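Notebook, Wednesday, started 7:40 a.m.

Sourdough starter trial, day whatever. The jar labeled Tamihana (the old one, from before the office moved) is alive again. The jar labeled Asell smells of nail polish remover and has a layer of gray liquid on top that I poured off and did not think about further.

Fed both at 1:2:2, starter to flour to water, by weight. Flour is the Drisero whole wheat from the open bag. I am recording the bag because last time I did not, and then spent two days blaming the water.

8:15. Rubber bands on at the start line. Kitchen thermometer says 68, the one on the windowsill says 74, and they have been sitting next to each other all night. Going with 68 out of loyalty.

9:50. Tamihana up by a third. Asell has produced one bubble, large and smug, against the glass.

Note on the scale: it drifts when the fridge compressor kicks in. Put 400 g of flour in the bowl, turned around for the salt, turned back and had 407. Either the flour is breeding or the scale needs to live on the other counter. Moved it. Re-tared three times. 400 each time. Good.

Dough for the lunch loaf went in before the trial is finished, which is bad science and good lunch:
flour 400
water 290
Tamihana starter 80
salt 8

Sticky. Rendness, our house name for the moment the dough stops tearing and starts stretching, came on at the third fold. Last week it needed five. Warmer room or better flour, and I changed both, so well done me.
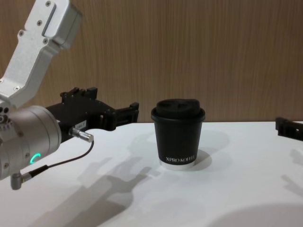
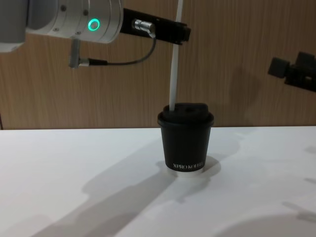

White tabletop in the first, cup and long white tube in the second.

11:30. Asell has moved. Half an inch, maybe a bit less, since the band is a thick one off a bunch of broccoli. Stirred it, which knocked it back to zero and ruined the reading. Writing that down so that whoever looks at the curve later doesn't invent a theory for the dip.

12:10. Tamihana doubled at four hours flat, less five minutes. Float test: a spoonful floated. Second spoonful sank like a coin. Taking the first result.

Shaped the loaf. Flour everywhere, including this page, hence the smear over the date on the facing sheet. The banneton is still missing, so it is proofing in a colander lined with a dish towel. The towel has a map of lighthouses on it. If the crust comes out with a faint coastline, that is why.

2:30. Poke test slow to spring back. Oven on.

3:45. Out. Good ear on one side, a blowout on the other where I scored too shallow and the loaf made its own arrangements. Crumb not known yet. Two people have asked whether it really has to cool for an hour. It does. I am standing near it.

4:50. Cut. Even enough, a bit tight at the bottom, one tunnel under the top crust big enough to lose butter in. Sourer than the last one. The heel was gone before I could weigh it, so no bake loss figure today.

For next time:
Change one thing. One.
Feed Asell twice a day until Friday's bake is decided, then keep it or compost it.
Find the banneton.
Get a second thermometer that agrees with either of the first two.
Buy flour, Drisero bag is down to the fold.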